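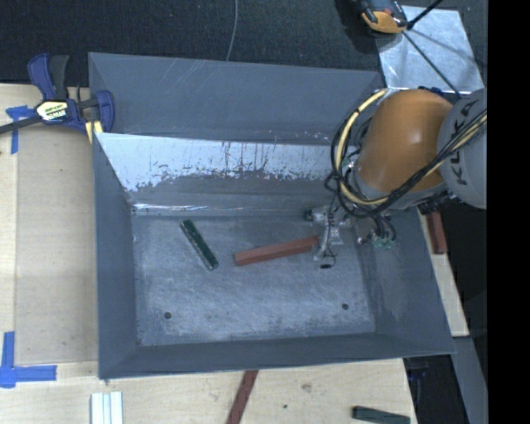

Summer Reading Programs for Young Children: Parent FAQ
Updated April 7, 2026

Does my child need a summer reading program at all?
Probably less than the flyers suggest. A four-year-old who gets a story most nights and has someone to talk to about it is doing fine. If reading at home keeps slipping, a weekly session can help you get back to it.

The Skuston program says kids gain two reading levels by August. Is that true?
We asked how the levels were measured. The answer was a checklist that the program's own staff fill in, once in June and once at the end. Kids that age change a lot over a summer with or without a program. I'd want to see a comparison group before paying for that claim.

What about the Daza app?
It reads aloud well enough and the stories are decent. The "adaptive" part seems to mean that it repeats a page when your child taps the wrong picture. My younger one worked out that wrong taps got her the frog song again -- so she tapped wrong for most of a week.

Is the Kutport library session really free?
Yes, though the take-home book bag has a deposit. You get it back if all three books come home. Ask for a receipt.

How old should my child be?
Most places say three. Sitting still for half an hour matters more than the birthday, and plenty of threes can't do it yet.

Skuvevora advertises 2370 happy families. Should that count for anything?
It tells you how many signed up. I couldn't find out how many stayed past the second month, and the office didn't reply to either of my emails.

What should I ask before I sign up?
Ask who reads to the children, how big the group is, and whether you can sit in on a session first. Get the refund terms in writing. If the person at the desk can't name a book they used last week, keep looking.

Can I quit halfway through?
Kutport, yes. Skuston keeps the full fee after the second session -- it's in the small print on the back of the form.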